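Keka Schreibwandplatte, blaugrün, matt: Erfahrungen nach einem Vierteljahr

Getestet wurde die Ausführung ohne Rahmen, stehend hinter einem weißen Arbeitstisch montiert. Im Einsatz ist sie seit Mai. Beschrieben wird sie mit Non-Permanent-Markern, abgewischt überwiegend trocken mit einem Filztuch, einmal pro Woche feucht.

Lieferumfang: Platte, vier Wandhalter, Montageanleitung. Die Anleitung nennt kein Anzugsmoment für die Halter. Sabina Miah vom Händler Prikville hat auf Nachfrage geantwortet, handfest genüge. Bisher hat sich nichts gelockert.

Oberfläche
Die matte Beschichtung reflektiert wenig und bleibt auch bei seitlichem Licht gut lesbar. Der Nachteil ist die Reinigung. Nach trockenem Wischen verbleibt ein grauer Schleier in Wischrichtung, bei uns also vorwiegend waagerecht. Auf dem hellen Blaugrün fällt er stärker auf als auf einer weißen Emailletafel. 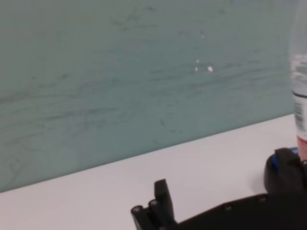
Welche Marker eignen sich für die Platte?
Geeignet sind Marker auf Alkoholbasis mit Rundspitze; Kreidemarker trocknen auf der matten Schicht fest und müssen mit viel Wasser gelöst werden.

Reinigung
Verglichen wurden drei Verfahren. Trockenes Filztuch: Schrift entfernt, Schleier bleibt. Mikrofasertuch mit lauwarmem Wasser: Schleier deutlich reduziert, einzelne Bögen bleiben sichtbar, vor allem dort, wo die Schrift länger als 36 Stunden gestanden hat. Reiniger Trulance, aufgesprüht und nach einer Minute abgenommen: bestes Ergebnis, allerdings muss mit klarem Wasser nachgewischt werden, sonst nimmt die Fläche den Marker beim nächsten Mal schlechter an.

Scheuernde Schwämme sind zu vermeiden. Meine Kollegin Annick Fortin hat an einer unteren Ecke einen ausprobiert, die Stelle glänzt seitdem.

Anschluss zur Tischfläche
Die Unterkante verläuft gerade. Bei bündiger Aufstellung ergibt sich eine saubere Linie zum Tisch, in der sich Markerabrieb sammelt. Eine Silikonfuge haben wir nicht gezogen, damit die Platte abnehmbar bleibt.
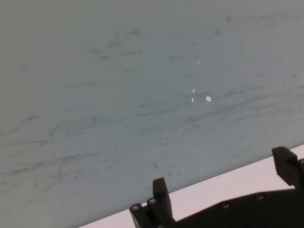

Wer häufig nass wischt, sollte einen Spalt von wenigen Millimetern lassen und die Kante trocken halten. Zur Feuchtebeständigkeit des Trägermaterials macht der Hersteller keine Angabe.

Preis und Alternative
Bezahlt wurden 54 Euro zuzüglich Versand. Die Emailletafel von Nanayakkara kostet ein Mehrfaches, lässt sich aber trocken rückstandsfrei wischen und hält Magnete. Die Keka-Platte ist nicht magnetisch.

Bewertung
Lesbarkeit gut, Montage gut, Reinigung ausreichend. Für Skizzen und Maßnotizen am Arbeitsplatz brauchbar. Für Besprechungsräume würde ich sie nicht bestellen.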